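Speaker notes – Moisture movement in solid wood panels
Renato Ocampo, Vinavard

Slide 1. Title
Introduce myself and the panel shop. Mention that the handout has the tables, so the audience can stop copying numbers off the screen.

Slide 2. Why flat panels do not stay flat
Wood takes up and gives off water vapor until it balances with the air. Below fiber saturation it changes size as it does so. Movement along the grain is small enough to ignore in furniture. Movement across the grain is the whole talk.

Slide 3. Tangential and radial
Tangential movement is the larger of the two in nearly every species we buy. Flat-sawn stock shows it across the face, quarter-sawn stock in the thickness. Pause for the end-grain diagram. Someone always asks about rift-sawn – it falls in between.

Slide 4. The Kuusk order
Panels 600 mm wide, glued up in December in a heated shop, delivered to an unheated store. Gaps at the breadboard ends by spring. The glue lines held. The fixings were the fault: screws in round holes, with no room for the panel to travel.

Slide 5. Storage
Stickers at even spacing, 150 mm in from each end, lined up vertically through the stack. Both faces must see the same air. A panel left flat on a solid bench exchanges moisture through one face and will cup.
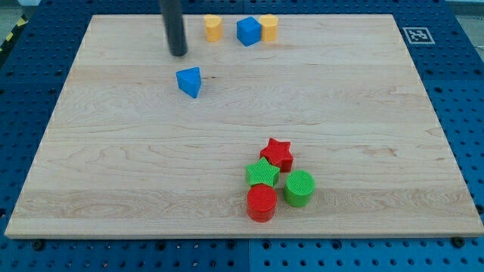 Slide 6. Support surfaces
Cupping starts with a difference between the two faces, so the surface under the board matters as much as the air over it. Perforated metal is better than a solid top but does not replace stickers, as the metal between the holes still covers part of the lower face. Point out the maple board lying flat on the blue perforated platform, and the grain on its upper face. Then ask which face would dry faster in a warm room.

Slide 7. Measuring
Pin meter for rough stock, pinless for finished faces. Take readings away from the ends. Set the species correction first. Our Clovetti samples read high until we did.

Slide 8. Fixings
Slotted holes, buttons or figure-eight clips. Fix the center, free the edges. Allow 10 minutes for questions, then hand over to the Musex group for the finishing session.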